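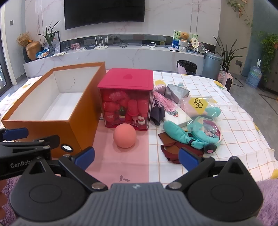
2. Prévoir le budget avant de commander

Je vous donne ma méthode, celle que j'ai suivie pour Lorkier :

1. Comptez les pinces. J'en ai pris 2, plus une de secours — j'aurais dû le faire dès mars !
2. Gardez environ 400 euros pour les patins et les petites pièces.
3. Listez vos objets : une balle, une peluche, une pochette à cordon, bref du rond, du mou et du tissu.

Attention : ne validez pas le devis avant l'essai de prise.
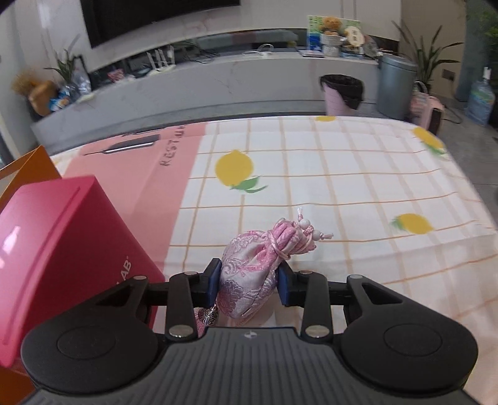

4. Demandez le délai des pièces. Chez Nomine, on m'a annoncé 7 jours.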